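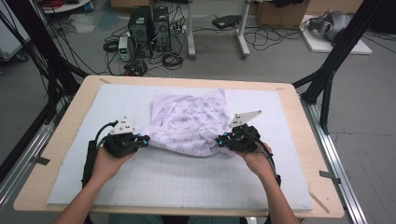
Cloth handling: where the collection stands

The hand-held gripper work at Urkia has now reached 2876 accepted recordings on the cloth tasks, against a target of 3332 for the first training set. A recording counts as accepted when it has passed the automatic checks and one person has watched it through. The remainder should be finished in April if the present rate holds.

Most of the accepted recordings cover three tasks: spreading a bunched cloth, folding it in half, and folding it again into quarters. Spreading is by far the slowest to collect. It begins with the cloth in a heap, and the person has to find an edge, take hold of it at two places and pull it out without dragging the whole piece across the board. Operators differ a good deal in how they do this. Deming Zheng works from the near edge and lifts very little. Yulan Jia prefers to pick up two corners and lay the cloth down away from her, which gives a flatter result but takes longer when the corners are buried. Both methods are kept. We did ask at one point whether the set should be limited to a single method, and the trial model trained on mixed data did slightly worse on the first grasp and clearly better on recovery after a missed one. The mixed set stays.

What gets recorded

Each recording holds the views from the cameras, the position and angle of both grippers, and the opening of the fingers. The marker plates on top of the grippers give the position. Tracking is good as long as both plates face outwards and neither hand crosses in front of the other. The commonest fault is a wrist turned too far inwards at the end of a fold, when one plate goes edge-on and the position jumps. Short jumps are filled in. Anything longer than half a second is rejected, and the operator repeats the task from a fresh heap.

The second most common fault is the cable. If it catches under a forearm, the pull shows up in the recording as a small correction that has nothing to do with the cloth. The model learns these corrections faithfully. Haoran Dong found 2 whole sessions in which the right gripper dipped at the same point in every fold, and traced it to a cable that had been clipped too short. Those sessions have been taken out of the set. Please leave a loop long enough to reach the far side of the board with the arm stretched out, and check it before the first recording and again after any break.

Board and cloths

The board with the printed grid is used for all cloth tasks. The grid is there for the people reviewing the recordings, who use it to judge how far the cloth has moved and whether a fold is square. The model is not told about it. Shengli Ren has raised the fair point that the model can see the lines anyway and may come to depend on them, so a part of the remaining collection will be done on a plain board of the same size. The tape at the corners should be pressed down before each session. A board that shifts during a session spoils every recording after the shift, and the automatic checks will not find it.

Patterned cloths have turned out easier to review than plain ones, as the print shows the direction of the weave and makes a hidden fold simpler to spot. They are no easier to fold. Plain cloths are under-represented at present and should be chosen first when both are on the shelf. Stiff new cloths should be washed once before use. Cloths that have been folded along the same line many times hold the crease, and the second fold then more or less happens by itself, so rotate them after every 20 recordings and crumple them properly in between.

A word on crumpling. The instructions ask for the cloth to be dropped from chest height. Several people have been placing it in a neat pile instead, which saves time and makes the first grasp much too predictable. Drop it. If it lands partly off the board, push it back with a forearm before starting the recording, and do not smooth it.

First results

A trial policy trained on the first 2000 recordings was run on the two-arm station. It spread a cloth flat in a little over half of its attempts, where flat means that no corner is tucked under and no ridge crosses the middle. Folding in half went better, but only when the cloth started out flat. Chained together, the two tasks succeeded in fewer than half of the attempts.

The failures were of a few kinds. In the largest group, the two fingers closed on two layers instead of one, and the arms then pulled out a cloth that was already doubled over. People feel this through the grippers and let go. The cameras do not show it well, and the recordings contain few examples of letting go and trying again, partly for the reason that operators were restarting the task when it happened. From now on, do not restart. If you pick up two layers, release, find the edge and carry on in the same recording. It will be longer and less tidy, and it is the kind of recording the set is short of.

In the next group the grasp was correct, but the arms pulled at different speeds and one finger slipped. This was at first put down to the finger pads. Deming Wei compared the trial runs with the recordings and found the same uneven pull in the data from right-handed operators, who lead with the right hand and let the left follow. It does no harm with human hands on the grippers, since the left gives way when it needs to. The arms are stiffer. The control team is looking at a softer setting for the wrist joints, and there is no need for operators to change how they pull.

A small number of runs ended with the arms stopping above the board and doing nothing. These were caused by pauses at the start of recordings. Begin moving within one second of the tone. The trimming script has also been changed to remove still periods at both ends.

Practical points

The lights on the grippers should be on before you press record. A gripper that is off will still be tracked by its plate, but the finger opening will read as zero throughout, and this is only found at review.

Sessions are limited to 45 minutes, followed by at least 15 minutes away from the station. Reject rates climb steeply after that point, mainly from turned wrists. Two short sessions with a proper gap give more accepted recordings than one long one.

Write down the cloth code and the operator code at the start of each session, and again if either changes. Recordings with no cloth code cannot be balanced against the others and are set aside. There are enough of them waiting already that Yulan Jia has offered to sort them by eye – anyone who remembers using the station without filling in the sheet could save her some time.

Review is running behind collection by nearly a week. Reviewers are reminded that an untidy recording is not a bad one. Reject for lost tracking, a moved board, a caught cable or a missing signal. A crooked fold should be marked as crooked and kept.

When the cloth set is complete, the station will move on to bags and soft pouches under the working name Domeo. The grippers stay the same, and the task list is still open for suggestions. Send them to Shengli Ren with a note of the object, its size and what counts as finished.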